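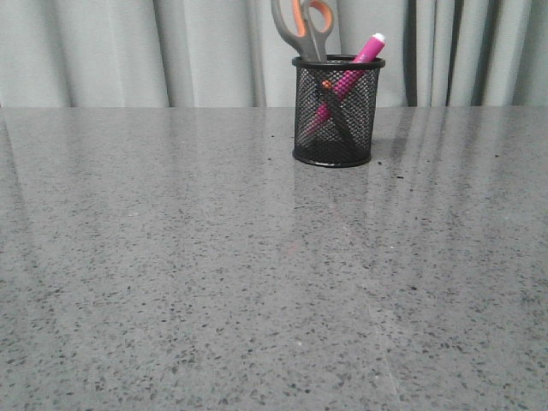 固定カメラの画角。対象はメッシュのペン立てに入ったハサミ。

グリッパの指先を2種類比較したので、条件と結果を残しておく。片方はArksideの標準指(ウレタン系の硬質パッド)、もう片方はDradwoodの黒い表皮付きソフト指。アームと制御箱は前回までと同じで、変えたのは指先と手首カメラの露出設定だけである。前回の記事では円柱と直方体しか扱わなかったため、形状が素直でないものをやってほしいという要望がいくつか来ていた。ハサミはその条件に合う。ハンドルの輪が左右で違い、首のところで幅が急に変わり、閉じていても二枚の部品がわずかに動く。

作業は二つに分けた。ペン立てに立っているハサミを上に抜くタスクAと、天板に寝ているハサミをつかんで持ち上げるタスクB。どちらも操作者が遠隔で動かす。自律動作の評価ではないので、成功率にあまり意味を持たせるつもりはない。見たかったのは、つかんだ後に対象がどれだけ回るか、そして操作者が手首カメラの映像だけでどこまで位置を合わせられるか、の二点になる。

設定値を書いておく。手首カメラの露出は600、固定カメラは495。単位はドライバの内部値で、秒やミリ秒には換算していない。手首側を最初は固定側と同じ495で始めたが、指が画面下に大きく入るため、指の内側の縁がつぶれて見えなかった。600に上げると縁は見えるようになった代わりに、光沢のある天板では照明の映り込みが白く飛びやすくなる。自動露出は使わない。黒い指が画面を占める割合で明るさが変わり、把持の直前に画面全体が明るくなったり暗くなったりするからで、これは遠隔操作ではかなり疲れる。

閉じ位置の原点は、指先を合わせてから毎回取り直した。ソフト指は表皮の厚みがあるので、モータの電流値で当たりを取ると標準指より早く止まる。押し込みの深さを見誤ると隙間が残る。
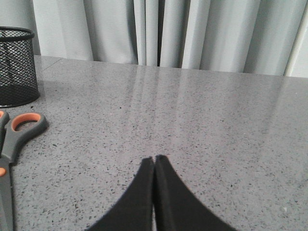
ソフト指の場合、原点出しの電流しきい値は標準指と同じでよいか。
同じ値では当たりを早く検出しすぎるので、しきい値を一段上げ、指先どうしの隙間を目で確認してから原点を確定するのがよい。

原点がずれたまま進めると、把持幅の記録がまるごと使えなくなる。今回も標準指からソフト指に替えた直後の分はこの理由で捨てた。記録ファイルには指の種類を書く欄を足したが、手入力なので忘れる。交換時に識別抵抗を読むようにすればいいのだが、Dradwoodの指にはコネクタがなく、台座側の改造になる。今回は見送った。

タスクAから。ペン立ては軽いので、ハサミをまっすぐ上に抜かないと一緒に動く。標準指では首の部分をつかむと確実に滑らず、そのかわりわずかな角度のずれがそのままペン立てに伝わった。抜き始めに縁へ刃が当たり、ペン立てごと傾く失敗が2回。ソフト指では表皮が変形してずれを吸収するらしく、同じような進入角度でもペン立ては立ったままだった。ただし持ち上げた後、ハサミがハンドルの重みでゆっくり傾く。置き直すときに向きが変わっているので、次の動作に続ける用途なら困る。

位置合わせについては、手首カメラだと真上に近い角度から入れる場合に奥行きがわからない。固定カメラの映像を横に並べると楽になるが、視線の往復が増える。操作者によって好みが割れるところで、私は最初の接近だけ固定カメラを見て、あとは手首側に切り替えている。 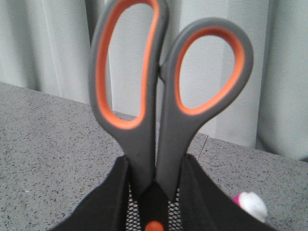

手首カメラから見たハサミのハンドル部分。刃はメッシュの内側。

ハンドルの輪に指を入れて引っかける方法も試した。輪の内側はオレンジの縁取りで、黒い指との色の差が大きく、映像では合わせやすい。しかし片方の輪だけに力がかかるとハサミが開こうとする。開くとメッシュの内側で刃が突っ張って抜けない。ソフト指でも標準指でも結果は同じだったので、この方法はやめた。輪ではなく首、という結論はつまらないが、どちらの指でも再現した。

タスクBは差がもっとはっきり出た。寝ているハサミは薄いので、指先が天板に触れるくらいまで下げないとつかめない。標準指は天板に当たると硬い音がして、アーム側の外力検出が働いて止まる。検出のしきい値を上げれば通るが、石の天板に硬い指を押しつけるのは気が進まない。手前にEvbridgeの薄いゴムシートを敷いて逃がす手もある。敷くと今度はシートがずれる。ソフト指は軽く押しつけても止まらず、そのまま閉じてハサミを挟めた。この高さの余裕は実用上かなり効く。

把持の位置はピボットの周辺に寄せた。ハンドル寄りだと二枚の部品の間に段差があり、片側の指だけが先に当たる。刃先寄りだと薄すぎる。ピボットの近くなら左右がほぼ同時に当たり、閉じる途中の回転も小さい。もっとも、ソフト指は表皮の摩擦が高く、先に触れた側に引きずられることがある。閉じる速度を5から2に落とすとほとんど出なくなった。速度の値は制御箱の段階設定で、やはり物理単位ではない。

手首カメラの映像は、動いている間はぶれる。露出600の副作用でもあり、形の輪郭は追えるが細部は見えない。映り込みも強いままで、照明を天井から横に移せば減るはずだが、固定カメラ側の条件が変わるので今回はそのままにした。
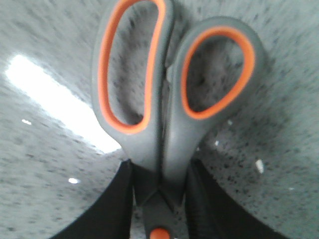 Maricruz Alvaradoからは、閉じ速度を落とすより把持力の立ち上がりを二段にするほうが先ではないか、というコメントをもらった。最初の接触までは弱い力で閉じ、左右の電流がそろったところで本来の力に上げれば、速度は5のままでも引きずりは抑えられるはずだという。

もっともな指摘で、試していない。いまの制御箱では左右の指が一つのモータにつながっており、電流を左右別には読めない。Villaseñorのコントローラなら指ごとに駆動が分かれているので、そちらに載せ替えれば確認できる。ただ通信周期が違うため、記録側のタイムスタンプ処理を先に直す必要がある。

表皮の耐久性についても書いておく。ソフト指は使っていると縁が少しずつ毛羽立つ。把持に影響が出るほどではないが、原点出しのときの当たりの感触は新品と違ってくる。交換の目安は製品の説明書になく、自分で決めるしかない。当面は、原点の値が新品時から一定以上ずれたら交換という運用にする。その「一定」をどこに置くかは、もう少し記録がたまってから決めたい。標準指のパッドは見た目も値も変わっていない。

それから、ソフト指は掃除が面倒である。細かいごみが表皮の繊維に入り、エアでは取れない。粘着テープで軽く叩くのがいちばんましだった。強く貼ると表皮が浮く。天板も作業の前に拭いておくほうがよく、これを怠ると指先で集めて回ることになる。

現時点の使い分けとしては、薄いものを硬い天板から拾うならソフト指、つかんだ後の姿勢を保ちたいなら標準指。ハサミを抜いて別の容器に挿し直すような連続作業では両方の性質がほしくなるが、左右で違う指を付ける案は原点出しがややこしくなるので保留している。

8月中にVillaseñorのほうを動かして、二段閉じの結果を追記する予定。カメラの台座も作り直したい。いまのものは指を交換するたびにカメラを外す必要があり、そのつど画角がわずかに変わる。位置決めピンを2本立てれば済む話なのだが、ブラケットの穴がピンの径と合っていなかった。図面は直したので、あとは削るだけである。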